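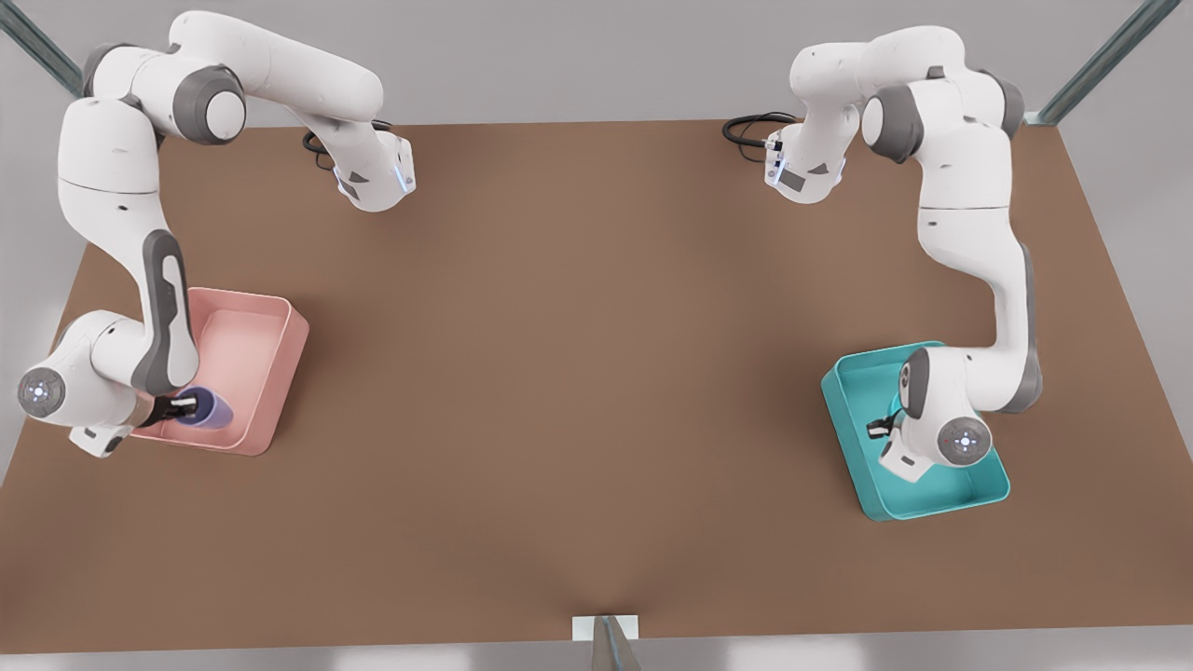

The sim table, with the right arm's gripper on the blue cylinder in the pink tray.

Peng: two-arm tray transfer, in simulation

Hi! Peng is the dataset and the small pile of scripts that came out of the Drivik robotics club's spring project. The job is a handover. The right arm takes a cylinder out of the pink tray, passes it to the left arm somewhere over the middle of the table, and the left arm puts it down in the teal tray. I ended up as the person who keeps the repo tidy, so if something in this file is wrong, that's me.

We wanted a task that a new member could understand in a minute and still be annoyed by in a month, and this one delivers on both counts. Picking up the cylinder is the easy part. Getting two grippers to agree about who is holding it took us most of March.

What you get

1,207 episodes, all recorded in our simulator scene, Mumudden. Every episode has joint positions for both arms, gripper opening, the commands that were sent, and video from the same fixed viewpoint as the picture at the top. There's also a plain text log with each one where the driver could type a comment. Please read some of those, they're more useful than they sound (and a few are pretty rude about my gripper settings).

The folders:

raw – straight from the recorder, nothing trimmed
clean – waiting time at the start and end removed, same episode names
failed – drops, missed handovers, one arm leaning on the other
scripts – replay, trim, and the little plotting tool
scene – the Mumudden files, so you can change colors and tray positions yourself

The failed folder is not counted in the number above. I nearly left it out altogether, and then Cor Willems talked me into keeping it, and now it's the folder I open the most.

Left and right (please read this!)

All the names go by the robot's own left and right. The camera looks back at the robot from across the table, so the right arm shows up on the left side of the video and the left arm on the right. The pink tray is the right arm's tray and the teal tray is the left arm's tray. I got this backwards in the first version of the trim script and had the wrong gripper opening in every plot for days. If your arm seems to be ignoring you, check this first.

How we recorded

Members drove the arms from the lab computers at Vevside, one person per arm for the first batch and one person for both after that. The two-driver episodes have a lot more hesitation in them. You can hear nothing in the files, of course, but picture two people saying "have you got it? have you got it?" over and over and you'll know why the middle section runs long.

A run goes like this:

1. Reset the scene. The cylinder starts somewhere inside the pink tray and the teal tray starts with nothing in it.
2. Right arm reaches in, closes on the cylinder and lifts.
3. Both arms come to the middle. Left closes, then right opens. In that order, please.
4. Left arm lowers the cylinder into the teal tray and lets go.
5. Press save, or press fail and type what went wrong.

The left arm is allowed to wait over its own tray while the right one is picking. Some drivers parked it there and some kept it moving. We never made a rule, so both styles are in the data and the metadata doesn't say which is which. Sorry. It's on my list.

Running the replay

Install what's in the requirements file, point the replay script at an episode folder, and a viewer should come up. The first launch takes up to 6 minutes on the older lab machines while it builds the scene, and it looks exactly like a crash. Go get a snack. After that it's quick.

If you want to train something, start with the clean folder and hold out the last batch for testing. That batch had different drivers, which makes it a fairer test than pulling episodes at random.

Things that bug me

The contact between the fingers and the cylinder is a bit too sticky. You can get away with a sloppy grip near the end of the cylinder that I would not trust on real hardware. Also the lighting is the same in every episode, the table is always the same brown, and the background is plain gray all the way around. A model trained on this will very likely be confused by an ordinary messy lab. Cor has a branch that changes the colors on every reset, but it isn't merged yet – it breaks the replay viewer for now.

The cables behind the arm bases are only there for looks. They don't bend or catch on anything, so don't go hunting for collisions with them like I did.

Using it

Go ahead and use it for class projects, clubs, homework, whatever you like. The license is in its own file. A mention of Drivik would be nice, and a note about what you built would be even nicer! We put those up on the club page.

Found a bad episode? Open an issue with the episode name and what you saw. If you're at Vevside, just come by the lab after 4, I'm usually at the computer closest to the door.

Still to do: driver style labels, Cor's color branch, and a proper pass over the comments to fix the typos (mostly mine).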